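Ticket 1341 – Demonstration cell, visitor program
Site: Sasville
Category: Open day support
Priority: High until the April visit, then normal
Reported by: Oratile Visser
Status: Resolved, monitoring

Summary
During rehearsal for the open day, the arm stopped partway through the plate-and-rack routine and the operator screen displayed fault 19. The routine uses a black dish rack, three plates and dishes in blue, green and off-white, and one apple. It is scheduled to run for visiting groups throughout the afternoon.
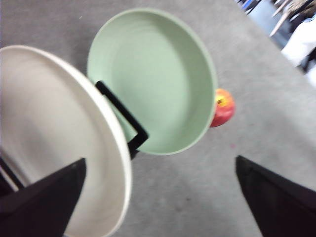
Initial review
The fault was recorded in the Morkeo controller log at 1:40 p.m. Fault 19 indicates that the gripper did not reach its commanded opening within the time allowed. The operator cleared the fault and restarted twice. The second restart produced the same result. Air supply and emergency stop circuits do not apply to this gripper and were not examined.

Actions taken
1. Gripper cable reseated at the wrist connector. Fault returned.
2. Finger travel tested by hand command, without load. Travel was normal.
3. Parameter file compared with the copy held by Fidari. The opening timeout on site had been set to 11; the reference copy gives 89. The reference value was restored.
4. Side view checked on the visitor monitor with the apple on the off-white plate and the blue and green plates standing in the rack. 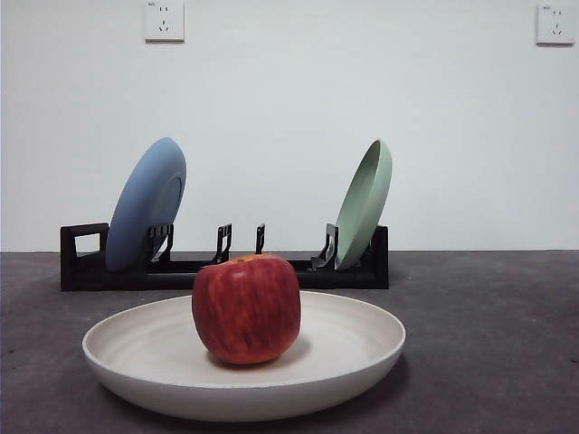 The visitor monitor feed was left at its existing settings. Lightfoot, as organizer of the visit, asked that the wrist view also be available to guests – this was approved, provided that the operator screen remains out of public reach. Staff leading groups should allow the arm to return to its start position before inviting questions.

Outstanding
The origin of the incorrect timeout has not been established. Write access to the parameter file is now limited to the site lead. Please reopen this ticket if fault 19 is displayed again.

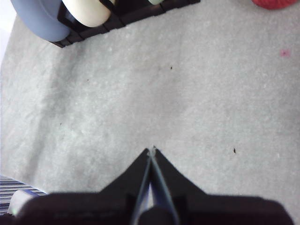 Page last modified: April, 4:15 p.m.

Follow-up note
Oratile Visser confirmed that the full rehearsal was repeated with the restored value and that no fault was logged. A printed copy of the restart procedure has been placed with the operator's binder.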